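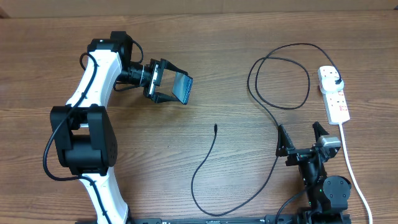 ## 3. Unpacking and checking the display panel

Zovow user guide, Cernier edition, revised 8/30/22

Read this section before you fit the panel. It applies to panels with a glossy face and a dark border.

1. Clear a flat table at least 80 cm wide. Move cables away from where the panel will lie.
2. Wash and dry your hands.
3. Lift the panel by its edges. Do not press on the face.

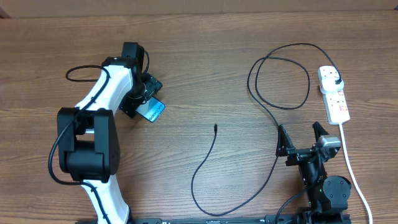 *Fig. 3.1 Panel held above the table, blue face showing*

4. Lay the panel down gently with the glossy side up.
5. Look across the surface from a low angle, then from directly above. Check for chips along the border.

**Note:** Reflections can hide fine scratches. Turn the panel a little and look again.

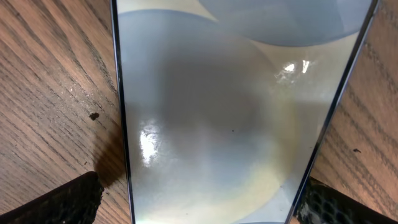 *Fig. 3.2 Glossy surface seen from close up, with reflections*

6. Wipe off dust with a dry Momov cloth. Use light strokes in one direction.

**Caution:** Do not use window cleaner or kitchen roll. Do not stack more than 6 panels, and put a soft sheet between each pair. Store below 40 °C.

7. Check both sides again under the room lights before fitting.
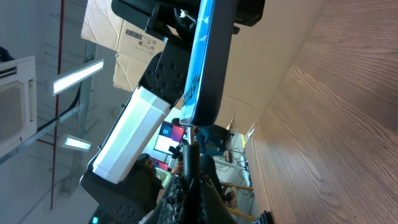
Hordiienko adds that ceiling lights alone can miss a hairline scratch, and that a hand torch held low along the long edge will usually find it.

8. If the panel is sound, go to section 4. If it is marked, put it back in its sleeve and fill in the returns slip.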